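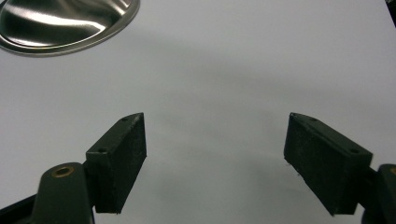 Sun 27 May, bench 4

White surface, wiped down again. Second time this weekend, and I was the one who complained about the first wipe, so no sympathy expected.

Used the Mivance cleaner, the diluted stuff in the squeeze bottle. It goes on fine and takes its time leaving. Buff with a dry cloth, wait 5 minutes, buff again. Skip the second buff and you get a haze that only shows up after you've put everything away. Ask me how I know.

Paper towels are banned from this bench as of today. The Salgado roll sheds like a cat. Lint-free cloths are in the second drawer, almost 50 left, which at our present rate should see us to July if people stop using them for coffee.

Matte finish is holding up. No abrasive pads, please, including the "gentle" one somebody brought back from Sketidville. I tried it on the offcut and the offcut is now shiny in one spot, permanently.

Still to do:
- order more cleaner (Janow has it, 8 to a case)
- label the squeeze bottle before it gets mistaken for water
- move the offcut somewhere I don't have to look at it

Light over the bench still buzzes. Have decided to like it.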